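1/ Yesterday at dinner my brother-in-law asked me if machines can do the housework yet. I said "some of it", and he laughed, because I work with this every day and that was all I could tell him. So I will try to give a better answer in this thread. It will be long, please get a tea.

2/ For those who do not know me: I am Jae-hoon Koo, I test automation for a company which runs small food shops with a kitchen behind. Before this I was six years in a warehouse. English is my third language, so please forgive my articles (a, the). I never know where they go.

3/ First, a machine is already doing a lot of housework. The washing machine, the dishwasher, the rice cooker. We stopped to call them robots because they work. My grandmother would have given a field for a washing machine.

4/ But look what we do for these machines. We carry the clothes to them. We sort the colours, we empty the pockets, we take the wet things out and we hang them. The machine does the middle part, inside a closed box where everything is known.

5/ The question of my brother-in-law is about the other parts. The carrying, the sorting, the putting away. It is boring work and small children can learn it, so people think it must be easy for a computer. I thought so too when I started.

6/ Let us take one chore: pick up a thing from the table and put it in the basket. In our shop it would be potatoes and onions, which come in a sack and must go in baskets before we open at seven. A new employee needs no training for this. You show the basket and you go away.

7/ For an arm, I write the chore like this in my notebook: find the thing, decide how to hold it, go down without touching anything else, close, lift, travel, open above the basket. Every one of these can go wrong, and most days the going down is the one which I worry about.

8/ On a flat, clean table the going down is not bad. The fingers can be a bit too far left and still they catch. But a real table has a tray with an edge, a chopping board, a groove. When the thing lies lower than the surface around it, the fingers must go into the gap and still have room to open and close. 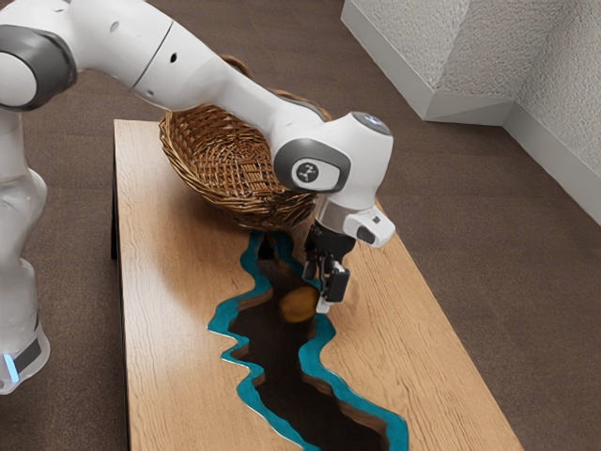
9/ A person solves this without thinking. You put in two fingers, you feel the side, you roll the thing a little until it is comfortable. If you touch the wall of the gap, so what, your skin is soft. An arm which touches a wall may stop with an error, and then somebody has to come and reset it.

10/ Also there is the shape. Round things are friendly when you hold them in the middle and very unfriendly when you hold them near the end, then they jump out like soap. I have chased more onions across a floor than I would like to write in my CV.

11/ Many people asked me about simulation, so a few words on it. Yes, a lot of this is practised in a simulated room first. It is cheap, no onion is hurt and you can repeat the same move all the night. You can also make strange furniture which no shop would buy, only to see if the arm gets confused.

12/ I like simulation. I do not trust it completely. In a simulated kitchen nobody has spilled oil. A potato there can be perfectly clean, and ours come with mud, and some with a soft place where the finger goes in. The soft ones I discovered with my nose before any sensor did.

13/ So when a seller shows me a simulated arm over a basket, I say "very nice" and I mean it. Then I ask to see it with my sack, in my kitchen, at half past six when the light is bad. With two sellers out of the last three, the meeting became short after that.

14/ Now some numbers, as I promised to be serious. In February we had an arm from Skosinico on trial in our back room. The task was only sorting vegetables from a shallow crate to a basket. No washing, no cutting, one crate at a time.

15/ We recorded 828 picks in the trial. I wrote down every failure by hand, my handwriting got worse and worse. On the best day we had 100 picks with 3 failures. On the worst day I stopped at 13 failures before lunch and went to buy a sandwich.

16/ What was different on the worst day? The crates. The supplier had changed to another crate with ribs in the bottom, and the small potatoes lay down between the ribs. Same arm, same program, same vegetables. My colleague Corina Koller did not even notice that the crates were new.

17/ This is for me the real answer to the dinner question. The arm could do the chore as it was described to it. Corina can do the chore as it comes through the door on that morning. I would pay for the second one, and we do, but I think not enough.

18/ Somebody will now write that the machine is slower but it never gets tired. It is true. It also does not see that the basket is full. Corina sees it from the corner of her eye while she is on the phone with the baker.

19/ I don't want to sound against it. Some things in our shops are already fine with machines. The floor cleaner from Marinescu goes every night and I have almost forgotten it exists. The label printer which reads the scale saved us one hour per day, and it has no arms at all.

20/ And there are chores I would give away tomorrow. Lifting the sacks, first of all. My back is forty-four years old and it feels older. If an arm could only lift the sack and pour it slowly, I would sort the potatoes myself and sing.

21/ Someone asked me in a private message: "should I buy a home robot arm for my mother, she has arthritis?" I am not a doctor and I don't know your mother. But with the arms I have tested, I would not leave one alone in a kitchen with a person who cannot quickly reach the stop button.

22/ For the same money I would look first at the dull things. A jar opener which is fixed under the shelf. Drawers in place of deep cupboards. A trolley with good wheels. My own mother got the trolley and she uses it for everything, also for the cat.

23/ If you have a shop and a seller is coming, these are my questions. Please steal them.
- What happens when the thing lies in a gap or against a wall?
- What does it do after it drops something?
- Who resets it, and how long does it take them?
- Can I bring my own crate to the demonstration?

24/ The last one is the most useful. Bring the ugliest crate. Bring also one vegetable which is too big and one which is too small. A good seller will be happy to see them, because he wants to know it too.

25/ Several people ask which arm was the best. I signed a paper for one trial, so I will not make a ranking. I can say that the gripper was more important to me than the arm, and that fingers which are wide on the outside make trouble in narrow places, even if they are very strong.

26/ Also ask for spare fingertips and the price of them. I did not ask. They wear out, like shoes, and ours came by post from far away while the arm was standing there and looking at the potatoes.

27/ So, can machines do the household chores? With closed boxes, yes, since a long time. With flat floors, mostly yes. With a table where people have put things down as people do, I would say sometimes, and you must stay near. Ask me again after our next trial, which is with Bovex and starts when their crate adapter arrives.

28/ My brother-in-law has read this until number 9 and he says I could have told him this at dinner. I was eating. He has also not done the dishes.

29/ Small correction to number 15: the 3 failures were all onions, not potatoes. Corina reminds me that it matters, as she was the one who picked them up from under the fridge.

Contact | © 2019 Jae-hoon Koo | Back to top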